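2022年5月25日 双臂台维护日记

早上八点四十到的。昨晚Idrisa Shirima在交接本上留了一句：右臂夹爪闭合时有轻微的咔嗒声，叠衣服时左上角夹不稳，让我先看夹爪再看程序。他写字一向很短，别的没说，电流记录倒是给我存好了。

先断电，等了几分钟再动手。把右臂抬到维护姿态，用手慢慢转腕关节，没有卡滞。肘部第二级舵机支架上有一颗螺丝松了大半圈，补了螺纹胶重新拧紧。这颗螺丝上个月也松过一次，我怀疑是支架孔位略大，已经写信问Skikel有没有新版支架。对方还没回。

咔嗒声不在肘部。把右夹爪两根手指拆下来，发现导轨里有一小团线头，白色的，应该是从衣服上带下来的。用镊子夹出来，导轨用无水酒精擦了两遍，晾干后涂了很薄一层润滑脂。装回去空开合了39次，没有再响。指尖的传感片表面也擦了，这一步只用干布，不能碰酒精，去年Povell那台就是这么擦坏了一片，等配件等了很久。

十点半上电，两条臂回零。右臂零位比记录值偏了一点，左臂正常。右臂重新标零，数值存进配置文件，旧文件改名留着没删。

然后是标定夹爪压力。右夹爪空载读数227，压在台面上读数上升得比较平顺，说明传感片没问题。左夹爪空载148，跟上周一样。两边空载值一直不一样，Declan Breathnach说是两批传感片的差别，程序里各自减掉就行，不用去凑成一样的。我开始不太信，试着改过一次增益，结果左边变得很迟钝，又改回来了。

中午在楼下吃的面，回来时Declan已经在了。他问我线有没有重新理过，我说还没有。右臂的线往上走，弯得还算宽松。左臂那根垂得太低，松松地搭下来一大圈，快到台面了。上次Flesance来装的时候留得长，说是方便以后换关节。我用扎带试着收短一点，可左臂伸到最远处时会绷紧，只好又放开。暂时先这样，动作范围里加了一道限制，左腕不往那圈线的方向转。正经的办法是在上面的横杆上加一个吊点，让线从高处下来。已经画了草图，等下个月，六月采购时一起买夹具。

台子旁边地上的线也该理了，黑的黄的缠在一起，每次找电源线都要蹲下去摸半天。今天没时间弄，只把我要用的那几根贴了标签。

下午开始用衣服试。先用一块方毛巾走了几遍，右夹爪下压、夹住、抬起都正常，再换成衣服。用的还是那件白色带卡通字的，这件料子软，袖子容易跑，旧问题在它身上最明显。

第一遍，右夹爪下去得太深，布被推皱了。把下压高度提高两毫米。第二遍能夹住，但松开的时候布跟着手指起来一点，又掉回去，折边就歪了。松开速度改慢，松开后先停半秒再抬臂。第三遍好些。后面每遍只改一个数，改完记在本子上。Declan嫌慢，说可以两个参数一起调，我没同意。上次一起调，最后谁也说不清是哪个起的作用。

收尾那一步现在是这样分工的：右夹爪压住左上角靠近折边的地方，左夹爪离开另一头，在台面上方等着。左端那块布还是会堆起来一截，右端的边比较齐。中间上层盖不严，黄的橙的字母露出来一部分。

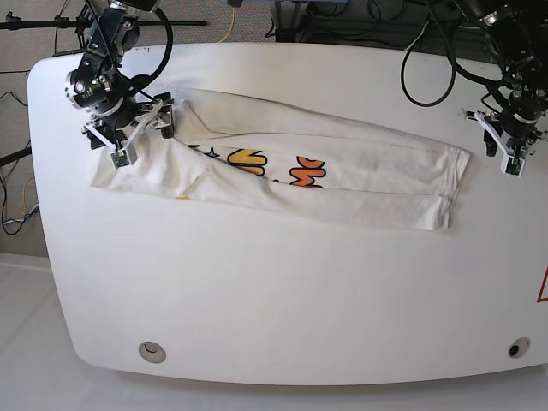
一、今天改过的设定

右夹爪下压高度：比原来高两毫米。
右夹爪松开速度：降到原来的一半，松开后停半秒。
左腕转动范围：收窄，避开垂下来的线。
右臂零位：重新标过，旧值另存。
左臂零位和左夹爪增益：没动。

二、还没弄好的

左端的布堆。我觉得是折第一下时袖子没有完全收进去，后面怎么压都压不平。Declan认为是右夹爪压的位置太靠边，应该往里挪一点。两种说法都有可能，明天先试他的，改起来比较快。

下午一共跑了大约99遍，后三分之一是Declan盯着跑的，我在旁边写记录。中间停过一次，右臂报过温，是靠近肩部的那个舵机。歇了二十分钟再开，没有再报。摸上去外壳还是偏热。昨天的电流记录里这个舵机也比别的高一点，可能轴承开始磨了。备件柜里还有一个同型号的，Sang上次送来的，盒子没拆。如果明天再报就直接换掉，换一个连标零要一个多小时。

三、收工

四点五十停机。两条臂停回休息位，断电，夹爪上的线头又清了一次，这回比早上少。以后打算每天收工都清，已经加进Idrisa那张点检表，排在擦台面后面。台面用湿布擦过，两个穿线孔的边缘也擦了，容易积灰。

配置文件备份到共享盘，文件名写的是日期加“右爪下压”。给Idrisa留了话：晚班如果要跑，只跑毛巾，衣服先别跑，右肩那个舵机每半小时看一次温度。

镊子借了隔壁的，明天记得还。螺纹胶只剩一点，要买。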